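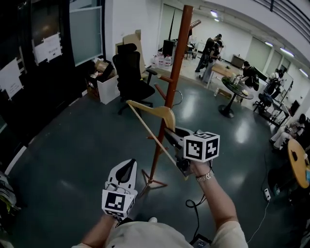 4.2 Was die Leute beim Lernen tatsächlich machen

Jetzt also zu dem Teil, auf den ich mich beim Auswerten am meisten gefreut habe – die Lerntagebücher! In Abschnitt 4.1 ging es um die Punktzahlen aus der Eignungsprüfung, und die sind für sich genommen ein ziemlich trockenes Brot. Die Tagebücher sind das Gegenteil davon. 64 angehende Sprachlehrkräfte haben in den Wochen vor der Prüfung aufgeschrieben, wann sie gelernt haben, womit und (das war freiwillig, hat aber fast niemand ausgelassen) wie sie sich dabei gefühlt haben. Zusammengekommen sind 1.723 Einträge, vom einzelnen Wort »nichts« bis zur anderthalbseitigen Abrechnung mit dem Konjunktiv.

Kodiert haben Silvia Urban und ich getrennt voneinander, nach dem Schema aus Abschnitt 3. Strittige Einträge sind an Branislav Tichý gegangen, der die Tagebücher vorher nicht kannte. Gestritten haben wir uns vor allem über die Kategorie »Wiederholen«: Zählt es schon als Wiederholung, wenn jemand im Zug die Karteikarten vom Vortag durchblättert und nebenher Musik hört? Ich war dafür, Silvia dagegen, und Branislav hat sich auf ihre Seite geschlagen. Solche Einträge laufen jetzt unter »beiläufiger Kontakt mit dem Stoff«, und ich gebe zu, dass die Kategorie damit nützlicher geworden ist, als ich gedacht hätte.

Der deutlichste Befund betrifft den Lehrplan der Prüfung, und er hat mich überrascht. Ich war davon ausgegangen, dass sich die Teilnehmenden an der veröffentlichten Gewichtung orientieren, also viel Zeit in Fachdidaktik stecken und wenig in den allgemeinbildenden Teil. Die Tagebücher erzählen etwas anderes. Gelernt wird zuerst, wofür es Übungsbögen gibt. Für die allgemeinbildenden Fragen kursieren Bögen in Hülle und Fülle, für die Fachdidaktik muss man sich das Material zusammensuchen, und entsprechend schieben es viele vor sich her. Eine Teilnehmerin schreibt an einem Sonntag: »Wieder Hauptstädte gemacht, weil die Lösungen hinten drinstehen.« Besser kann ich es auch nicht sagen.
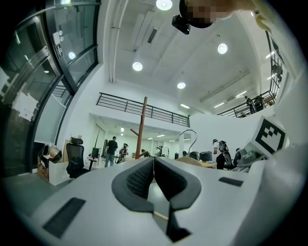

Abb. 3: Weißes Gehäuse mit dunkelgrauen Fingerauflagen, rechts eine Tafel mit schwarz-weißem Marker.

Wer mit der Übungsplattform Vekby gearbeitet hat, zeigt dieses Muster noch stärker. Die Plattform gibt nach jedem Durchgang eine Punktzahl aus, und die taucht in den Tagebüchern dann auch ständig auf, oft samt Ausrufezeichen. Eine Punktzahl für einen selbst geschriebenen Unterrichtsentwurf gibt es dort nicht. Zdeňka Ševčík hat bei der Durchsicht des Manuskripts angemerkt, dass man daraus keine Wirkung der Plattform ableiten darf, und da hat sie völlig recht: Wer gern Punkte sammelt, sucht sich vielleicht von vornherein so ein Werkzeug aus. Mit unseren Daten lässt sich das nicht auseinanderhalten.

Ein paar Worte noch zur Länge der Lerneinheiten. Am häufigsten genannt werden 20 Minuten, und zwar quer durch alle Gruppen, bei Berufstätigen genauso wie bei Leuten, die direkt aus dem Studium kommen. Ich halte die Zahl für gerundet (wer schaut schon beim Zuklappen des Buchs auf die Uhr?), habe sie aber so stehen lassen, wie sie in den Tagebüchern steht. Spannend wird es bei den Einheiten, die als »lang« beschrieben werden. Die hängen nämlich eng mit dem Hörverstehen zusammen, denn dort lässt sich eine Aufgabe schlecht mittendrin abbrechen – und genau diese Einheiten werden im Januar, kurz vor der Prüfung, spürbar seltener.

Zwei Einschränkungen gehören hierher. Erstens sind Tagebücher Selbstauskünfte, und an schlechten Tagen schreibt man weniger auf oder gar nichts. Leere Tage haben wir deshalb als fehlend behandelt und nicht als lernfrei. Zweitens haben alle Teilnehmenden gewusst, dass wir mitlesen. Manche sprechen uns in ihren Einträgen sogar direkt an, was sehr nett ist, methodisch aber ein bisschen wehtut. Wir haben diese Passagen beim Kodieren übersprungen, den Rest des jeweiligen Eintrags aber behalten.

Wie die Lernmuster mit den Ergebnissen in den einzelnen Prüfungsteilen zusammenhängen, steht in Abschnitt 4.3, dort dann auch wieder mit Tabellen.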